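How to Pack Away Your Ornaments So They Come Out Whole in December

Taking the tree down goes faster if you set everything out first. You need a few sturdy boxes with lids, tissue paper, empty egg cartons, masking tape and a marker.

Start at the top of the tree and work down. Take off the glass ornaments before anything else and lay them on a folded towel. Remove the wire hooks and put them in a jar. Hooks left on will scratch the paint of whatever sits next to them.

Small balls go in the egg cartons. Wrap larger ones in two sheets of tissue and stand them in a single layer. If you need a second layer, put a piece of cardboard between the two.
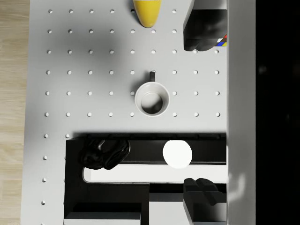
Lights come off last. Plug each string in and check it before you store it. Wind the good ones around a piece of stiff cardboard with a notch cut at each end, and tape the plug down. I have 400 lights on four strings, and I wind each string on its own card.

Label every box on two sides. I write the room and what is inside, such as "living room, glass" or "hall, garland."

Keep the boxes in a closet if you can. Attics get too hot for candles and anything put together with hot glue. Salt dough ornaments should go in a tin with a tight lid, or mice will find them.

Comments (1)

Fanni Bognár: Do you wrap the tree topper too, or does it get its own box?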